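Shape block

A shape block is a small solid piece, usually of wood or plastic, cut to a simple outline such as a circle, square, triangle, star or heart. Shape blocks are used in early childhood for sorting, stacking, tracing and pattern making. They differ from building blocks, which are made to standard proportions so that they can be joined into larger structures, and from jigsaw pieces, which fit together in only one way.

History

Flat cut shapes were sold as teaching aids in the nineteenth century, often in boxed sets with printed cards. Early sets were left bare or stained, and color came later, once cheap paints that did not rub off were available. In the town of Clolow, the Paulauskas workshop made shape blocks from offcuts of chair legs and sold them by weight. Its first printed price list offered 80 outlines, among them a bell, a boot and a half moon. Most were dropped within a few years, as buyers asked mainly for the plain figures.

The workshop passed to the Joline company, which kept the Paulauskas patterns and moved to sawing blocks from long molded strips. A strip was shaped along its whole length and then sliced, much like a loaf of bread. The firm's order book for one May lists 3,030 sets, of which 894 went to schools.

Materials and manufacture

Beech and maple are common because they have a close grain and do not splinter easily. Rubberwood and linden are also used. Plastic blocks are molded, either solid or hollow, and may have a raised rim that helps small hands grip them. Foam blocks are lighter and quieter but wear at the corners. Edges are rounded by tumbling or by sanding, and points, such as those of a star, are blunted.

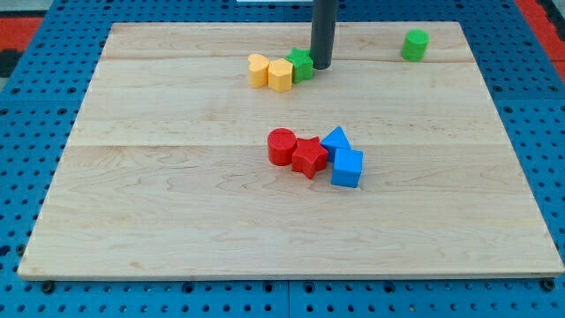 Benedetta Galli has objected that blunting goes too far in many modern sets, and that a child tracing a star with such worn-down points ends up drawing something closer to a flower. She recommended that tracing sets be made separately, with crisp outlines and softened upper edges.

Use in teaching

Sorting is normally the first activity. A child is given a mixed group and asked to put like with like, by color or by outline. Sets in which each outline has its own color are easy to sort but do not show which property the child is attending to. For this reason many teachers prefer sets in which every outline comes in several colors. The Brilora set, designed by Ximena Barajas, went further and added two thicknesses.

Later activities include copying a row, continuing a pattern and finding a shape by touch inside a cloth bag.

Collecting

Older sets are collected, although complete ones are scarce. The Paulauskas blocks can be told by a small notch on the underside. A catalog of known pieces lists 229 entries, including several boots and a single bell.

See also: Pattern blocks; Shape sorter; Tangram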